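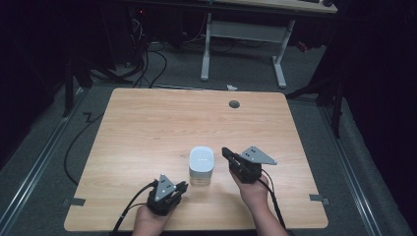
Huguette Landry wants to know whether the lids on these stay put once you've got a few of them packed away in a drawer, or whether she'll be fishing them out from behind everything else. Good question, Huguette, and I get it a lot! The lid sits down over the rim and takes a firm push to seat. If it feels springy when you let go, go around it with your thumb one more time.

So, the Irkano canister. I've been selling storage pieces through Breron for a good while now and this is the one I reorder the most. It's a plain white cylinder with a rounded top, and the lower part lets a little light through, so you can tell when you're running low without opening anything. I keep cotton pads in one, tea bags in another, and a third lives on my desk full of rubber bands and those tiny binder clips that otherwise end up in the carpet.

What you get
One canister with its lid, in white. It comes 2 to a box if you pick the pair, and the pair ships in one carton with a cardboard sleeve between them.

Size
6 inches tall with the lid on. Please measure your shelf before you order — I've had a few come back from people with those shallow medicine cabinets, and the return postage is no fun for anybody.

Weight
8 ounces empty.

Washing
Warm water, dish soap, soft sponge. I don't put mine in the dishwasher and I'd rather you didn't either. The body might be fine on the top rack, but the lid can go a bit out of round with the heat and then you're back to pushing at it with your thumb. Dry the inside of the lid well, there's a little groove up there that holds on to water (a corner of a dish towel gets into it nicely).

Where it works best
Honestly any flat, smooth top. I'm a big fan of pale wood under white things, and a beech-look desk or table with rounded corners is about as friendly a spot as you could give it. The base is smooth, with no rubber ring, so it slides easily when you want to pull it toward you. If you've got kids or a cat who likes to bat things around, add a few of those clear stick-on dots from the hardware store. Mulugeta Asfaw wrote to me that he used felt ones and they picked up every crumb in the kitchen, so go with clear.

One more thing about wood tops. A pale grain hides dust wonderfully and shows rings terribly, so wipe the bottom of the canister before you set it back down after a wash. I learned this on my own table and I now own a very pretty plant that sits in exactly one place and can never be moved. A light going-over with a barely damp cloth, along the grain, is all I do week to week. If your top has a bit of shine to it, look at it from the side with the window in front of you and you'll catch the smears you missed.
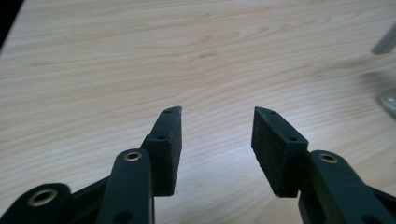 I also stay away from spray polish near the canister, as it leaves a film on the white that grabs fingerprints. Plain soap takes it off if you've already done it, just give it a couple of rounds.

Labels
There's no label in the box. I used to tuck in a sheet of them and most people told me they threw it out. If you want some, the Drummond paper ones peel off clean, and a grease pencil works too. Skip permanent marker, even on the bottom! It comes off with rubbing alcohol but it leaves a gray shadow.

Ordering
Orders of 20 or more go out from the back stock, so give me a few extra days for those. Ileana Surdu packs the big ones and she'll email you when yours leaves. Gift wrap is brown paper and string, and you can add a note at checkout.

Replacement lids are sold separately. Look for the listing called Prernonow lid, white — it's the same lid under the old name, and I haven't gotten to changing it yet.

Page updated September 15, 2026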